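Visit to the Gultix refurbishing shop in Folcombe

Our group of 12 people came to Folcombe by train and then walked from the station to Gultix. The company takes old office computers, checks them, repairs what is worth repairing and sells them again to schools and small offices. I work in a similar business, only much smaller, so I had many questions, and I am afraid I asked most of them.

Ritu Pant received us at the door. She leads the repair floor and she started there herself with a screwdriver in her hand. Before the tour she gave us coffee and a short talk. Gultix receives 200 desktop computers in a normal week, and for many years every one of them was opened, cleaned and tested by hand. The work is not heavy, but it is the same movement again and again. Wrists and shoulders suffer from it, and she said that good technicians left the company for this reason.

Now a part of this work is being given to robot arms. The controls come from a firm called Flomen, and the training of the staff was made by Lengyel, who also helped to write the new safety rules. Ritu told us openly that the first months were difficult. The people on the floor were not asked enough in the beginning, and some of them believed that they were preparing their own dismissal. After this the company changed its way. Each station now belongs to a technician, who decides which tasks the arm gets and which tasks stay with the human hands. 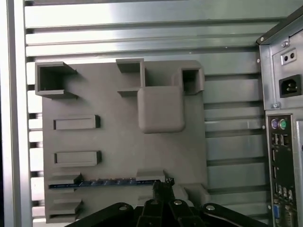
I asked how a new task is chosen. Ritu said that they do not begin with the most expensive step but with the one that people complain about. There is a sheet of paper on the wall near the lockers, and anybody can write on it. The most frequent complaints were the memory modules, the small connectors deep in the case, and bending over the low benches for a long time. I liked this sheet very much. In my own company such things are said only in the kitchen.

After the talk we went in two groups to the stations. My group was with Seul-gi Shin, who has repaired computers for longer than she has worked with robots. She explained to us what is hard in a desktop computer. Every manufacturer puts the cables in a different way, and even two machines of the same model do not look the same inside after some years in an office. A person pushes a cable away without thinking about it. For the arm, somebody must think about it first.

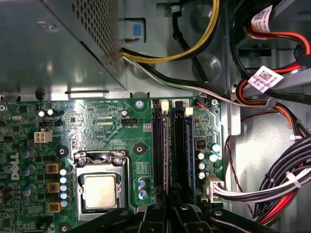
Inside a Dell desktop, with the gripper over the processor socket and the memory slots.

Seul-gi said that her day has become different, but not shorter. Before, she finished a certain number of computers and went home. Now she watches, corrects, writes down what went wrong and talks with the software people, sometimes more than she would like. She misses a little the quiet of the old work. On the other side, her neck does not hurt in the evening, and her pay went up by one grade when she took responsibility for the station. Not everybody on the floor got this. Somebody from our group asked about it, and she answered that it is still a point of discussion between the staff and the management.

We also talked about mistakes. When a part is damaged at a station, it is written in the same book as the damages made by people, and there is no separate list for the robots. In the beginning there were two books, and this produced bad feeling, as if one side wanted to win against the other.
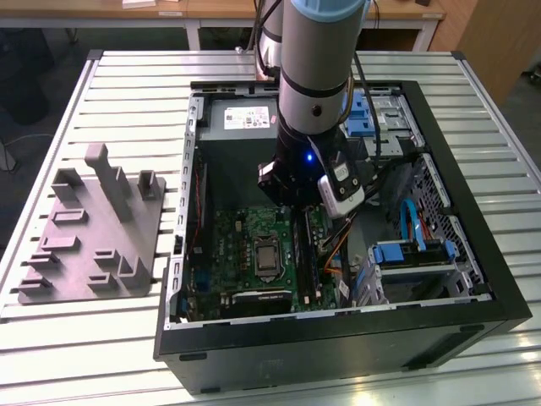 The arm at work above an open tower, with the gray fixture plate beside it on the table.

Lunch was in the canteen, and for those who come after us I recommend the lentil soup. At the table I sat with 3 younger technicians who came to Gultix when the arms were already there. For them the question of before and after does not exist. They wanted to know from me how we do it at home, and I had to say that we still do everything by hand.

In the afternoon we had one more hour for questions. Ritu promised to send us the training plan from Lengyel, and I will pass it on to everybody who was in the group. The next visit is planned for December. Please bring closed shoes, they are required on the repair floor, and one of us had to wait in the corridor until a pair in his size was found.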